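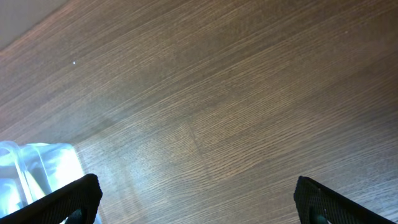

Water backup coverage and the finished basement
Mar 1, 2019

Jikeck Mutual writes homeowners policies in the Clolwood area, where many houses have finished basements and drains that share a line with the street. The company's property claims supervisor spoke with us about water backup coverage, an optional endorsement that many policyholders think they already have.

The standard form excludes water that enters through a sewer, a drain or a sump. "People read the word 'plumbing' in the policy and stop there," the supervisor said. "A supply pipe that bursts inside the wall is one kind of loss. A floor drain that runs backward is another, and it needs the endorsement."

At Jikeck the endorsement is sold in fixed limits, and the premium depends on the limit chosen and whether the basement is finished. A typical Clolwood house pays $79 a year for the middle limit. The deductible is $900 and applies separately from the deductible on the main policy.

We asked how a claim is measured. The supervisor described a recent file from the Prydderch subdivision, where a sump pump failed during a September storm. The adjuster allowed for extraction, drying equipment, removal of the lower drywall and new carpet pad. The payment after the deductible came to $2,252. "The carpet was cleaned and put back. The pump was not paid for. The endorsement covers the damage from the water, and the pump is a maintenance item."

Flood is handled apart from all of this. Surface water that crosses the yard and comes in at a window well is excluded under both the main form and the endorsement. When both kinds of water are present, the adjuster looks at the entry point, the silt line and the condition of the drain. "We ask for photographs taken before cleanup. If the water has to come out right away, take it out, but photograph the drain and the walls first."

Jikeck gives a credit for a backwater valve or a battery-powered backup pump. It accepts the Skirano water alarm as well, though at a lower rate. Installation receipts can be submitted at any time in the policy term, and the company will reimburse up to $400 toward a valve after a covered loss - once per address.

On choosing a limit, the supervisor suggested starting with the contents. "Write down what is on the floor and what is within two feet of it. Furnace, water heater, freezer, flooring. Add the cost of drying, which people leave out." Limits can be raised at renewal or midterm, but a change made midterm has a waiting period before it takes effect.

The endorsement appears on the declarations page under optional coverages. If the line is blank, the coverage is not in force.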